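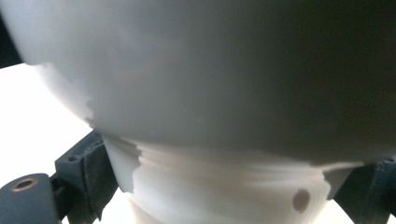 Siobhán Corrigan wrote back after the July session to ask why we teach the grip check before the force limits, when the written rules are set out the other way round. Her view was that students should know the limit before they go near the tool. I have kept the order as it was but moved the limits table forward, so you will now meet both in the same week.

Handling practice, week 4
Notes for the hand-held gripper sessions
Tutor: Tobias Kapoor. Bench supervisor: Agnes Gunn.

1. Scope

These notes cover picking up and setting down rigid objects with the two-finger hand-held gripper. They do not cover soft goods, liquids or anything with a blade. The arm-mounted version has its own handout (week 6).

The rules below are house rules for this course. Where your workplace has stricter ones, follow those.

2. Choosing where to grip

Look for the narrowest part that will take the load. On a vessel with a wide body and a narrower neck or base, the fingers go either side of the narrow section, with the pads flat against it. Closing on the curve of the body is poor practice. The pads touch at one small patch each and the object tends to roll out as the fingers tighten.

Ridges need some thought. A pad lying half on a ridged band and half on smooth wall will not press evenly. Move up or down until the whole pad is on one kind of surface, or accept a lower lifting speed and write that on the sheet.

Keep pads off holes, spouts and handles unless the task card says otherwise.

3. Pads and fingers

Check both pads before each run. You are looking for lifted edges, grit, and scuffing deep enough to feel with a fingernail. Light scuffing along the top edge is normal wear and can be left. Change pads as a pair, never singly.

Pads are logged by cycle. At 4000 cycles they come off whatever they look like. The count is kept on the Nerkton sheet by the door, and the person who finishes a run fills it in -- not the next person.

Link plates and joints: move the fingers through their full travel by hand with the power off. Any catch or grinding means the tool goes back to Agnes.

4. Limits

Object mass, training bench: 600 g maximum
Grip force setting: 80 per cent of full scale maximum
People inside the taped area: one operator, one observer

The observer holds the stop button and does nothing else. Kalkidan Kassa's group last year let the observer take notes as well, and we had two late stops in one afternoon. Notes are now written up afterwards.

5. Approach, close, lift

Approach slowly with the fingers open wider than the part you mean to grip. Stop. Check that both pads are at the same height. Close until both touch, then pause before adding force. If one pad touches well before the other, open and re-centre. Do not let the tool drag the object into place.

Lift a small amount and hold. If the object tilts or slides, set it down and start again from the approach.

6. Camera view

The camera on the tool sits close to the work, so a large object can hide most of the bench. Bright backgrounds also wash out. Don't judge clearance from the screen alone. Ask the observer, who has the side view.

7. Recording

One line per attempt, including the failed ones. Put down the object, the grip position (body, neck, base), the force setting and the result. "OK" is not a result. Finbarr Kavanagh has the marking scheme if you want to see how the sheets are scored.

Sheets for this unit are due on 22nd October, in the Rindura tray.

Reading before next time: the Hagedorn bench guide, sections on pad care and stopping distance.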